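Drying Time and Bond Strength of Flour-Based Pastes on Recycled Paperboard

Project report, Materials Laboratory II
Group 11, Lomgate Technical College

1. Background

Flour paste is cheap, easy to mix and still common in bookbinding and paper repair. Its main drawback is slow drying. Water leaves the joint through the paper, and until most of it has gone the bond carries very little load. Recycled board makes this harder to predict than new board does, as its fibers are shorter and the amount of sizing left in it varies from sheet to sheet.

The course handout asks for a comparison of at least two adhesives on one substrate. We chose wheat flour paste and a commercial starch paste sold under the name Velar. The substrate was gray recycled board from one pack, cut from sheets next to each other in the stack.

The question was narrow: how long must a lap joint dry at room conditions before its shear strength stops rising, and does the answer differ between the two pastes?

2. Materials and preparation

The wheat paste was made from plain white flour and tap water, one part flour to five parts water by weight. The mixture was heated slowly with constant stirring until it thickened, then held at that temperature for two minutes and strained through a fine sieve. It was used on the same day. A first batch was thrown out because it had lumps that the sieve did not remove.

Velar paste came as a dry powder and was mixed as directed on the packet. It needed no heating. After standing it was slightly thinner than the wheat paste and spread more evenly.

Board strips were cut with the grain running lengthwise. Grain direction was checked by wetting a corner of each sheet and noting which way it curled. Strips with creases or dents near the joint area were rejected.

3. Procedure

Paste was brushed onto one face of each joint in a single coat. The second strip was laid on top against a wooden stop so that the overlap stayed the same from sample to sample. Each joint was pressed for 11 minutes under a flat weight of 200 grams, then moved to a wire rack.

Samples were pulled at set intervals, the last of them at 360 minutes. Before each pull the joint was weighed to follow water loss. Load was applied by hanging a bucket from the lower strip and adding sand at a steady rate until the joint failed. Bucket and sand were then weighed together.

Failures were sorted into two types. In the first, the strips slid apart along the paste line. In the second, the board itself tore and fiber was left on both faces. Mixed failures were recorded under whichever type covered more of the overlap.

4. Results

Both pastes showed the same general curve: a slow start, a steep middle section and a flat end. Velar joints reached the flat section earlier. At the 70 minute pull every Velar joint failed in the board, while the wheat paste joints still slid along the paste line.

By the last pull the two sets could not be told apart. All failures were in the board, which means the test was by then measuring the board and no longer the paste. Any difference in final bond strength between the two pastes is hidden by this limit.

The weight readings agreed with the load readings. Strength rose most quickly during the period when the joints were losing the last third of their added water.

5. Sources of error

Room humidity was not controlled. The laboratory windows were open for part of the Saturday session, and samples at the end of the rack nearest the windows may have dried faster.

Coat thickness was the largest unknown. Brushing by hand gives an uneven film – the added weight of paste differed noticeably between joints made by different group members. A drawdown bar would remove most of this.

Sand was poured by hand, so the loading rate also varied. Paste joints are sensitive to slow loading while damp, and the early readings should be treated with more caution than the late ones.

6. Further work

A repeat with heavier board would move the failure back into the paste line and allow final strengths to be compared. The overlap could also be made shorter, which needs no new material.

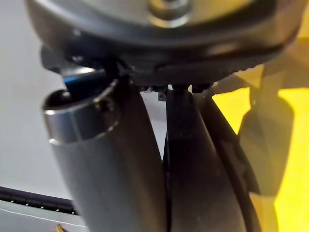
A third option is to test in peel, where the load falls on a narrow line of paste and the board is less likely to tear first. Peel values cannot be compared directly with the shear values in Section 4, so both pastes would have to be run again from the start.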